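Order Desk Coordinator (full time)
Onoleo Seed and Bulb
Cirkstead
Reports to: Marisol Schumacher, Operations Manager
Start: early November, or sooner if you are free

Onoleo sells vegetable seed, flower seed and fall bulbs by mail. Most of our customers are home gardeners. The rest are school gardens, small market growers and garden clubs that place one large order a year. We carry 200 seed varieties in the spring catalog and a shorter list of bulbs from late summer until the ground freezes.

The order desk is two people and, in the busy months, a third. One of the two is retiring after the fall bulb season, and we are hiring ahead of that so there is time for a proper handover.

The work

You will take orders by phone, by mail and through the website, enter them, check them against stock and pass them to the packing room. Website orders come in on their own but still need to be looked over. People put notes in the comments box that change the order, and the system does not read those notes.

We still get paper orders. Some are on the form from the catalog and some are on notebook paper. You need to be able to read handwriting and be willing to call the customer when you can't.

In the busiest stretch, from late January through March, we can see 530 orders in a day. In September a normal day is 80. The job changes a lot between those two, and you should be comfortable with both. Slow days go to stock counts, updating variety descriptions, answering letters and getting the catalog ready for the printer.

Other regular tasks:
Handling backorders and substitutions. We never substitute a tomato without asking.
Refunds and replacements for seed that did not come up. Our policy is generous and you will have authority to approve these yourself.
Keeping the list of states we cannot ship garlic, onion sets and seed potatoes to. It changes, and you are the one who checks it.
Invoicing for schools and clubs, including purchase orders and tax-exempt forms.
Covering the packing room for short periods when someone is out.

Orders and stock are kept in Vameo. We don't expect you to know it. Training takes one to two weeks, and there is a printed manual that the desk has written and corrected over the years.

What we are looking for

At least one year in customer service, order entry, a garden center, a library desk, a parts counter or something similar.
Accurate typing. Speed matters less than getting the item number right.
A clear and patient phone manner. Many callers want advice about what to plant, and some want to talk about last year's beans.
Basic spreadsheet skills.
Able to lift 40 pounds. Bulb crates are heavy in August and September.

Gardening experience helps but is not required. If you have grown anything from seed, tell us what it was and how it went. Spanish is useful, and we pay a little more for it.

You do not need a degree.

Hours and pay

Regular hours are 8:00 to 4:30 with a half hour for lunch. From late January to the end of March the desk stays open until 6:00 and we rotate the late shift. Overtime is paid at time and a half and is shared out in advance – you will know your late shifts before the month starts.

Vacation time cannot be taken in February. Please think about this before you apply. It is the one thing that has caused trouble in the past.

Pay is hourly and depends on experience. We will give you the figure on the first phone call, before you spend time on an interview. Benefits start after 60 days and include health and dental, two weeks of paid vacation in the first year, paid sick time and a retirement plan with a small match. Staff also get $200 a year in seed and bulbs at catalog price, and anything past its sell date is free to take home.

The place

We are in the old Calloway feed building, on the east side of town next to the rail spur. The order desk is upstairs and the packing room and cold storage are on the ground floor. There is a freight elevator but it is not for passengers, so getting to the desk means one flight of stairs. If stairs are a problem, say so when you apply. We have set up a desk downstairs before and can do it again.

Parking is free. The number of the nearest bus stop and the walking route are on the Contact page. 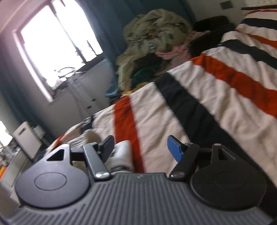 Onoleo, Cirkstead

How to apply

Send a resume and a short letter to Demetrius Kincaid in the office. Email or regular mail are both fine, and the addresses are on the Contact page. The letter can be half a page. Tell us about a time you fixed a mistake in somebody's order, bill or account, whether the mistake was yours or not.

Demetrius will reply to everyone. If we would like to go further, he will set up a phone call of 15 minutes or so, followed by an interview in person with Marisol. The interview includes a short paid exercise in which you enter a few paper orders. You will be given the catalog and can ask questions while you do it.

We ask for two references after the interview and will not contact them without telling you.

Onoleo is an equal opportunity employer. If you need an accommodation at any stage, let Demetrius know by phone or email.

Seasonal packing jobs for January through April are posted separately. You may apply for both.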